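Drastlow Handling Laboratory
Workshop notebook, Bench 2
September, entry opened 9:10 a.m.
Entered by: Cúc Doãn
Subject: Revision of the pre-session check for hand-held grippers

1. Purpose of entry

This entry records the first full trial of the revised pre-session check and the changes to be carried into the bench procedure. The earlier version was copied from the Prandus arm checklist and assumed a powered tool on a fixed mount. Several of its steps do not apply to a gripper carried by hand, and operators had been marking them "n/a" without comment. Under the revised procedure, "n/a" is no longer an accepted entry. A step either applies and is completed, or it is removed from the sheet by the procedure owner.

2. Background

The Narnex archive held 1,151 recorded sessions at the time of review. Of these, 981 had a completed check sheet attached. The remainder had a sheet that was missing, unsigned, or dated after the session. Sessions without a valid sheet stay in the archive but are flagged and may not be used for acceptance work. Yau has asked whether late sheets could be accepted with a supervisor's signature. My recommendation is no. A late signature confirms the paperwork and says nothing about the state of the tool.

3. Check sequence as trialed

3.1 Clear the work surface. Remove parts, tools, cups, and paper. Wipe with a dry cloth.

3.2 Open the jaws fully and hold the tool above the surface. Confirm that both fingers are in view of the camera and that the gap between them is clear.

3.3 Inspect the edges and inner faces of both fingers. Record fibers, loose material, chips, or rough edges by location. Use "left" and "right" as seen from the camera, never from the operator's side.

3.4 Inspect visible inserts and mounting holes. Record anything raised, tilted, or missing.

3.5 Close and open the jaws 30 times by hand. Stop at the first sign of binding and tag the tool.

3.6 Save one still with the jaws open before the first task begins. Write the sheet number in the session log.

3.7 Sign and enter the time. The person who signs is the person who carries the tool.

4. Observations

Steps 3.1 and 3.2 were completed without difficulty. Step 3.3 needs clearer wording. Two operators read "loose material" as meaning dirt only, and neither would have written down a thread on a finger edge. The standard must state that fibers count, however small. A strand close to the gap can be taken for part of an object during labeling, and the labeling group has raised this before.

Reference still for step 3.6, attached to the sheet:

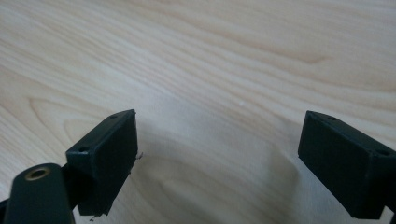

Fig. 1. Jaws open over bare table. Fine strand on right vertical edge of left finger; small wisp near its lower left corner.

Both locations were entered under 3.3. The lower edge of the left finger was also entered as slightly rough. The inner faces are mostly in shade at this angle, so the still does not replace inspection of those faces by eye. A sentence to that effect will be added to 3.6.

Shadow on the table is not a defect and should not be entered as one. Operators may note it under "Lighting" if they wish. I would prefer that the lighting field remain optional until Yau has settled the lamp positions.

5. Decisions

Sheet revision to be issued under the Drastlow numbering, with the Prandus reference removed from the header.

Step 3.3 to read: "Fibers, threads, loose material, chips, rough edges. Record all, with location."

No cleaning between inspection and the open-jaw still. If the finger is cleaned after the still, a second still is required and both are kept.

A flagged session may not be unflagged by the person who recorded it.

6. Open items

Yau to confirm whether the cycle count in 3.5 applies again after a finger change. Current practice varies by bench.

Sheet 199 is entered twice in the log, under different operators. To be traced before the revision is issued.

Narnex export still drops the location field. Until corrected, copy locations by hand into the remarks column.

Entry closed 11:40 a.m. C.D.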